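Stanumside Handling Project
Progress report to the Herath Fund, August
Prepared by Ionuț Căpraru

Work since the last report

The main item this period was the open day at the Plellidari site, held on a Friday. We had planned for 80 people through the door and the sign-in sheet shows 223. Groups were let in every half hour from 10 a.m. and the last one left a little after four. Most were from local stores and warehouses, with two classes from the technical college.

We ran 100 demonstration picks over the day, split between packaging and clothing. The operator at the table reset the items by hand between picks. Visitors asked to see the clothing picks again more often than anything else, so the afternoon groups got more of those than the schedule called for.

There were 5 stops. Three were the arm reaching its joint limit at the far side of the table, one was a loose connector, and one was the emergency stop being pressed by a visitor who had been invited to try it. The connector has been replaced. The joint limit problem needs the table moved closer to the base, and we will do that before the Drotwood visit.

Spending

The open day cost $2,155 against a budget line of $2,400. Most of it went to transport and printed material. The balance stays in the events line.

Pending

The written feedback forms are still being typed up. Drotwood has asked for a shorter program with more time at the table, and a draft is with their site manager.

At the demonstration table
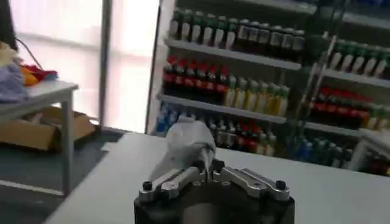
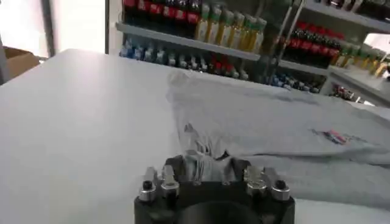
Parallel-jaw gripper, two metal fingers, closed on the item in both.

Will the Drotwood visit need more money than was approved?

The approved events line covers it. Transport is shorter, the printed material is left over from the open day, and the only new cost is one extra day of operator time.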